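Looking After a White Work Table

3 min read
June — posted by Urnalora Home Notes

We bought our long white table second-hand in Wattimena, when I started to do my sewing and small repairs at home. I was told that white tops are difficult. After five years I think they are easy, if you keep a few habits.

For the daily wipe I use one cloth for the top and a different one for the legs and edges. The leg cloth collects grit from the floor, and grit makes fine scratches that you see only in the evening light. Warm water with a drop of dish soap is enough. Wring the cloth well — water that sits on a join will make the material swell.

Wear something with short sleeves when you work. Cuffs and long buttons drag over the surface, and so does a watch.
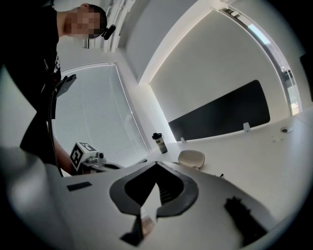 Short sleeves for bench jobs.

Every 12 weeks I turn the table end for end, so that the same side does not always get the sun from the window. Ask a second person to help you lift it. If you drag a table over floorboards, the feet leave marks which are much harder to remove than any coffee ring. Felt pads under the feet cost very little, but check them when you sweep, as they fill with sand and then they scratch also.

For ink, dab with rubbing alcohol on a cotton ball and wipe with clean water afterwards. Try it first on the underside. For pencil, a white eraser is best. The coloured ones leave their own colour behind.

Cups are my weak point. A takeaway cup can have a wet base even when the lid is tight, so put it at the far side, away from your elbows and your phone. 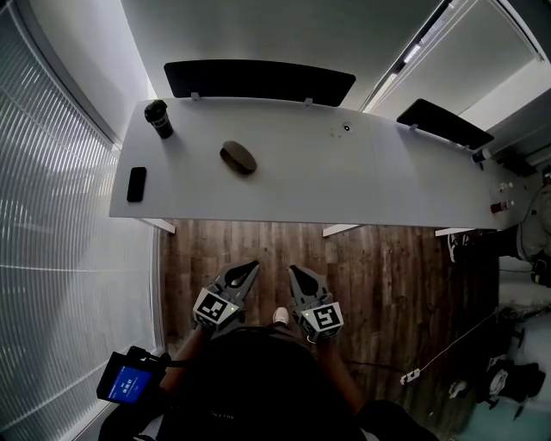
Joins and seams

Dust settles in the line where two parts of a top meet. Run a dry, soft toothbrush along it, always in one direction, then vacuum with the small nozzle. Do not use a knife or a pin. If the join has opened a little, tighten the screws underneath by hand, and leave the table for 7 hours before you put heavy things on it again.

Yellow patches on older tops come mostly from sun, and I have not found a cleaner that takes them away completely. A paste of baking soda made mine a paler colour. Rub lightly and rinse twice.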